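Workshop notebook, Tuesday
Indigo vat, second week

Started 8.40. Vat had been under its blanket since Friday with the small heater on low. Surface coppery at the edges, dull in the middle, flower gone flat on one side. Skimmed it off into the spare bowl and looked underneath: liquor yellow-green but a bit cloudy, more olive than I like. Temperature at the top 31, which is low for this one. Turned the heater up and left the lid on for an hour.

pH strip gave something between 9 and 10. The strips from the new tub read differently from the old ones, and the old ones are nearly gone, so from now on write down which tub. Today's reading is new tub.

Fed the vat with 5 g fructose dissolved in hot water, poured down the side. Stirred in one direction only, slowly, and drew the stick out against the wall. Lid back on. Looked again at 10.15 and it was clearer, proper yellow-green, bronze skin starting to come back across the middle. Temperature up, forgot to write it down.

Water. We are still using tap water from the deep sink. Nivaldo thinks the hardness is eating our lime balance and wants to try rainwater from the Skultimthorpe butt, same as he did for the weld last June. I don't mind trying it but only on a new vat. I am not topping up this one with anything different until the Dresar order is out of the way.

Dresar order: 300 napkins in the mid blue, hemmed, no visible streaks. They have accepted the third sample card (two dips, ten minutes each, with airing between). Fourth card was too dark and the first two looked grey. The third card is pinned over the sink. Please don't take it down to match against and then leave it somewhere damp, which is how we lost the last one.

Scouring. First batch of cloth done yesterday, simmered with soda and a small amount of soap, rinsed until the water ran clear. It took more rinses than the previous roll did. The roll label only says Misasach and the width, nothing about finish, but there is a size on it and it feels slightly waxy in the hand before scouring. Drip test after scouring: drop of water sank straight in on every piece I tried except two from the outer turn of the roll. Put those two back in with the next lot.

Batch one, 24 napkins, wetted out and squeezed, no wringing. Went in singly from 10.40. Clips on the corners this time instead of the hoop. The hoop holds more but leaves a pale line where the cloth folds over the bar, and we had to overdye five because of it. Clips leave a dot in the corner that disappears under the hem.
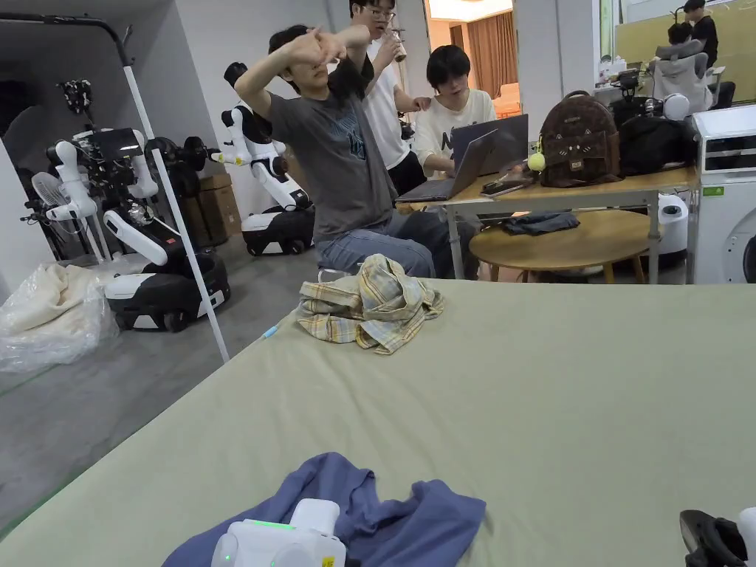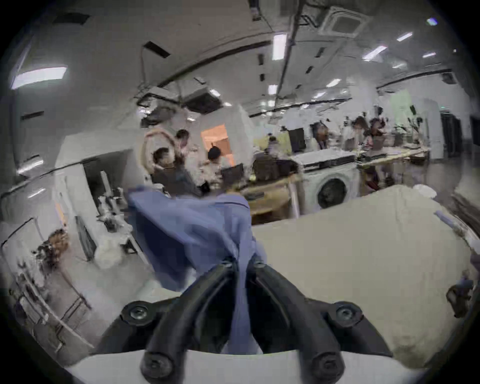
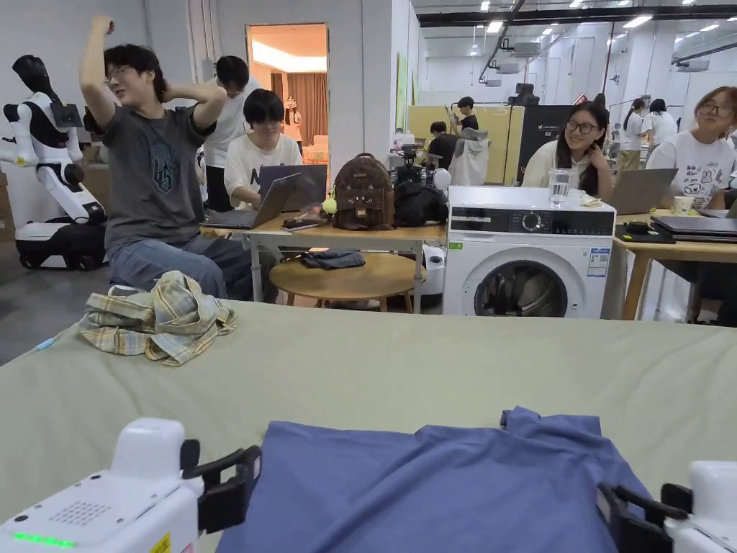

Blue cloth and the green-covered table.

First dip out at 10.50. Came up yellow-green, turned within a couple of minutes, even across most of the piece. Aired for fifteen minutes on the line by the back door. Second dip the same. After the second airing it looked a shade too dark against the card, but wet cloth always does and I have been caught by that before, so left it alone.

Batch two went in at 12.05. By the end of its second dip the liquor was going back to olive and the last few pieces came out noticeably weaker. So this vat will take about one batch and a half at this strength before it wants a rest. Note for planning: one batch in the morning, one in late afternoon, feed between. Don't try to squeeze a third one in.

Rinsing. Cold water, then a long soak, then a weak vinegar bath. Batch one was still giving blue into the second rinse. That is loose pigment sitting on the surface, and I think it comes from taking the pieces out through the skin. Skim properly before each dip, even if it feels like a waste. The skimmings can go back in at the end of the day.

Rub test on a dry piece from yesterday's trial with a bit of white cotton, twenty strokes. Slight mark on the cotton. After a hot soapy wash, same piece, hardly any mark. So the hot wash stays in the process, although it adds most of an afternoon.

Fagundes rang at two about the dried leaf. They can do 169 for the sack including carriage, same price as last time. I said yes. Arrives some time next week. We need a dry place for it because the shelf above the madder gets steam from the scouring pan. Could clear the bottom of the tall cupboard if somebody moves the wool combs.

Nivaldo's notes on the side, copied from his scrap of paper so they don't get lost:
Weld bath from last week still usable, smells, strain it.
Green by dipping weld-yellow over weak vat works better than weak vat first.
Iron pot has a pinhole near the handle. Don't fill above the rivet.
Bought gloves, wrong size again, will swap.

On his second point, I had it the other way round in the spring and got patchy results, but that was on linen and the scour was poor. Worth doing both orders side by side on the same cloth before we write it up as a rule. Small squares, four of each, one kept back unwashed.

Checked the vat again at 4.30. pH down a little (new tub). Added half a spoon of lime slaked in warm water, stirred, skimmings returned, blanket on, heater low. Sediment is getting deep, it reached the end of the clips on the last dip and two pieces have a dirty corner. Either shorten the clips or hang from higher up.

To do:
Dry and press one napkin from batch one, compare with the card in daylight by the window
Scour next two lots
Order strips, same make as the old tub if they still sell it
Shorten the clip strings
Ask Dresar whether they want the hem thread dyed or left white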